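**Mesh baskets or solid tubs for drawers and shelves?**

**brurnbridge_bev**
I've been told by three different people that baskets will sort out my utility room. I don't believe it, but I'm willing to be shown. The shelf is 745 mm wide and everything on it slides about. Budget is small. Does buying more plastic to hold your plastic do any good?

**Valter Wikström**
It can, if you buy one shape and stick to it. I use green and black mesh ones plus some whitish tubs.

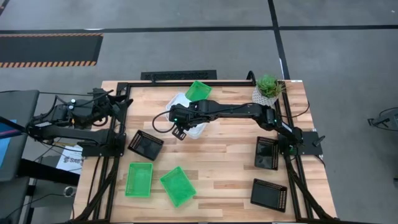
*Green and black mesh, with one of the see-through tubs.*

**oddsock506**
Colour coding, is it. I did that once. By October the green ones had batteries in, and so did the black ones. You'd be better off throwing half of it out first.

**Valter Wikström**
I did throw things out first. And I don't colour code by contents, I do it by room. Green is kitchen, black is shed, white is bathroom.

**brurnbridge_bev**
By room makes a bit more sense. What about the mesh though? Every mesh basket I've had drops crumbs and screws straight through.
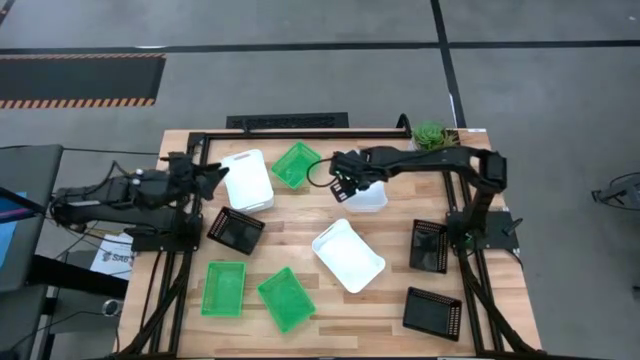 **Valter Wikström**
Screws, yes, if they're short ones. I keep mine in a lidded Dimau box and wouldn't trust mesh with them. For cloths and pegs it's fine and you can see what you've got. The larger white bin in the middle of the table is smooth inside, so that's the sort I'd give to anything that leaks or sheds. The one at the upper left has a handle cut into the end, and on a high shelf that matters more to me than the colour.

**oddsock506**
Handles on cheap tubs crack. Had 10 from Younis and binned most of them inside a year.

**pegbag_lou**
Mine are Irham and they've lasted, but I don't fill them with tins like some people.

**oddsock506**
They were paint tins and the listing said heavy duty.

**brurnbridge_bev**
Right. So solid for anything messy, mesh for cloths, and measure first. I still think a cardboard box does most of this for nothing.

**Valter Wikström**
Cardboard in a utility room? Wait until the washing machine leaks.

**brurnbridge_bev**
It's never leaked. I'll try two solid ones and leave the rest of the shelf as it is. If they end up full of carrier bags I'm blaming you.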